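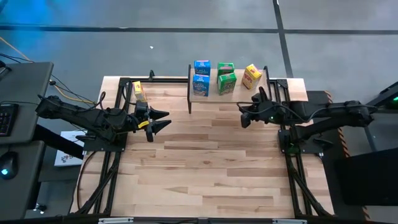
Last changed: Tue 15 December

Keswood shelf layout project, progress report to the Distby fund

Work package 2: carton grouping on the short shelf

The work package covers the arrangement of small cereal cartons on a low shelf with a light wooden top and dark side rails. Cartons are grouped by color: blue at the left end, green in the middle, yellow at the right. The aim is a layout rule that the Vatby stockroom can apply without a printed plan.

Status. The grouping rule was fixed in the first part of the period. Of the 39 layouts listed in the work plan, 11 remain open. All 11 concern the yellow group, where the cartons may stand at an angle and still meet the rule as written. The wording will be tightened to require the printed face to point to the front edge. 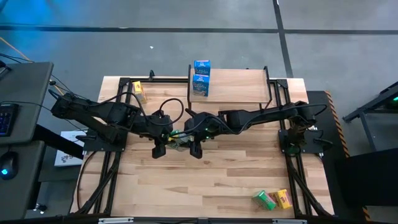
Depth is the second open point. Two cartons of one color are placed front to back, and the rear carton is then partly hidden. Issa, which reviews the layouts, asked whether the rear carton can be identified from its top alone. For the blue and green groups the answer is yes under the present rule, as color decides the group and the brand is not used.

Carton positions off the shelf are recorded as "table" or "floor". Neither counts as placed. A carton left standing upright beside the shelf is logged as outstanding, and the layout stays open until it has been moved.
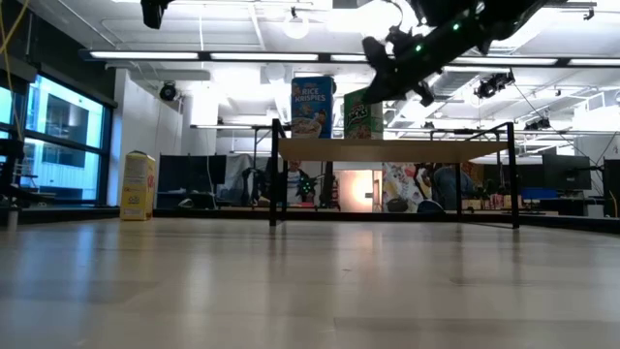 Gaps between neighboring groups are set by eye at present. A fixed spacing was considered and put off to the next period. It would make checking easier, but it would also rule out mixed carton widths, which Vatby wants to keep.

Budget. Spending is in line with the plan. An amount of 800 was moved from printing to replacement cartons. No further transfer is requested.

Next period:
Close the 11 open layouts
Issue the revised wording for the yellow group
Decide on fixed spacing
Send the layout log to Issa for review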